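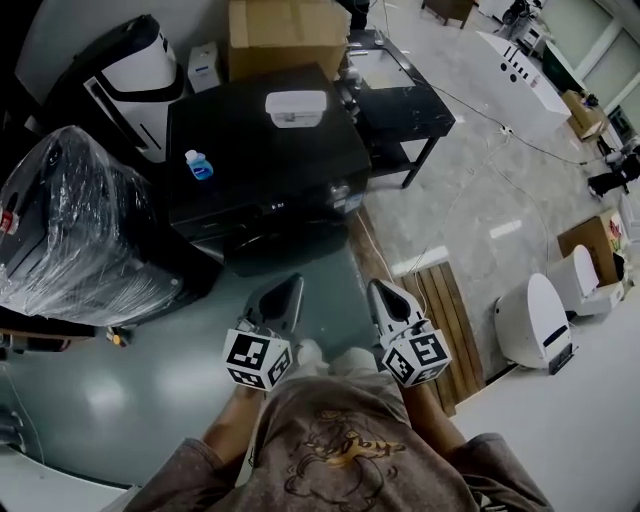
Workroom, black cabinet-like machine straight ahead

Search tickets Search Advanced search

Trimance Fees: parents charged twice for the spring activity fee
Opened: January 2025
Status: Resolved (see last entry before complaining)
Site: Kakano School
Handled by: Hazem Ragab

Original report from the school office
Parents are paying the spring activity fee online and some of them are being charged twice. The fee is $79. We have a father at the front window who has now paid $158 and would like to know what the second activity is. Please advise.

Entry 1
Asked the office for an example with a receipt number. Got a photo of a sticky note with a receipt number on it. The number had one digit too few. Asked again, got the PDF, which shows one payment. The parent's bank statement shows two. The family ledger in Trimance also shows one, so as far as we are concerned everything is wonderful, and the father at the window is welcome to look at our screen.

Entry 2
Checked the Nouri gateway. Two approved charges on the same card, same amount, a little under a minute apart. The first has no matching record on our side. So the money went through, the "paid" message never came back to Trimance, and the parent saw the spinning circle.

Called the parent. He confirms he pressed Pay, watched the circle for a while, and pressed Pay again. He asked whether that was his fault. I told him no. The button should not have been there to press.

Entry 3
Pulled everything the school has taken for this fee. It was billed to 620 families and 13 of them have been charged twice. All on a Friday evening, which is when the reminder email goes out. I had suggested in November that the reminder be sent in batches. The reply is still in my inbox. It is a thumbs up.

Entry 4
Tried to reproduce on the test site. Paid the fee as "Parent Test", child "Child Test", grade 4. Worked perfectly every time. Child Test is now enrolled in more activities than any real student at Kakano.

Slowed down the reply from the gateway on purpose and got it at last: if Nouri takes too long, our page gives up waiting, lights the Pay button again and says nothing at all. Press it and Trimance sends a brand new payment with a brand new reference, so Nouri has no reason to think it's a repeat.

Entry 5
Temporary change, live now:
- Pay button stays gray after the first press.
- If no answer comes back, the parent sees "We are checking your payment. Please do not pay again."
- Trimance asks Nouri for the result every 15 minutes until it gets one.

The school would like the message to be friendlier. Added "Thank you." They would also like it in the school's colors. Declined for now, yellow text on white being what it is.

Entry 6
Refunds. Nouri can send the extra charge back to the card, but the Ruder accounting export only accepts a refund if it can find the original payment, and our whole problem is that there isn't one. First attempt rejected with "Record error: record." I have read the Ruder manual on this. It says to correct the record.

What works: enter the missing first payment by hand using the Nouri reference, wait for the nightly export, then refund it the next day. Don't do both on the same day. Ruder nets them to zero and drops them, and then the office calls.

Entry 7
The office called. Someone did both on the same day. Reversed it and started that family over.

Entry 8
All refunds sent and showing in the ledger. Nouri says a few business days before parents see them. The permanent fix (one reference per bill, reused if the parent tries again) is on the list for the next release. Button change stays until then.

One parent has asked to leave the extra money on the account for next term. Fine by us, but the office has to tick "Hold as credit" or the ledger will nag them weekly to give it back.

Closing. The father at the window has his refund. He now pays by check.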